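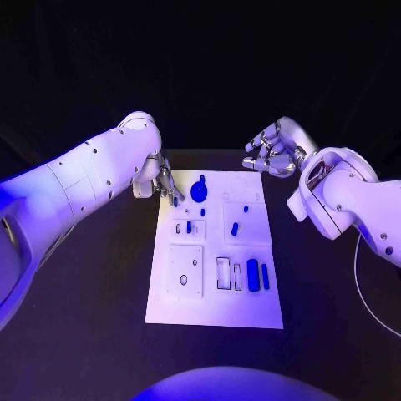

Peg board, left hand, blue peg. The job that took my December.

1/ Some of you asked why I went quiet. I was chasing a fault in which the left hand let go of a peg, waited a respectful moment, and then pushed down on nothing with great conviction. 127 times, by the log.

2/ First suspect was me, as usual. I had updated the grip settings the night before. Rolled them back. The hand kept dropping pegs, now with the old settings.

3/ Second suspect was the Kofler force sensor in the wrist. Swapped it for the spare. The spare was worse. The spare went back in its drawer with a sticky note I won't repeat.

We use cookies to improve your experience. By continuing to browse you accept our cookie policy. Accept | Manage settings

4/ Called Engelbert Brunner at Durnlow, who sold us the controller. He asked if the log said "contact lost" or "contact timeout." I said what's the difference. Long silence on the line. I could hear him eating.

5/ The difference: "lost" means the finger felt the peg leave. "Timeout" means the finger stopped reporting and the controller made something up. Ours was timeout, all of them.
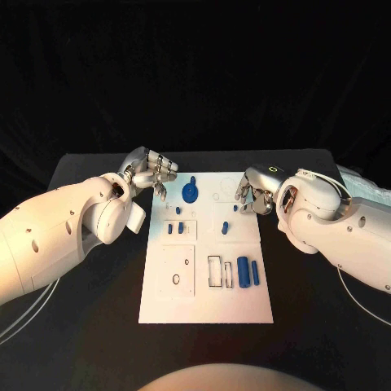
6/ So the fault was in the messages and I'd spent a week staring at fingers. Protwood, our logging tool, had been set to save every reading, and it was crowding out the hand. Limit for a late reading is 100 ms. Ours were coming in at 137. You can have both hands right over the board, a green ring glowing on the back of the right one, and still be working from stale news. I had been treating that light as a character reference.

7/ Fix was one line: log every 25th reading. Drirell (our test script, don't ask about the name) has run overnight since without a timeout.

8/ Still open: why the controller guesses when it should stop. A hand that can't feel should not be pressing on things. Engelbert says it's on the list. I asked how long the list is and he had another call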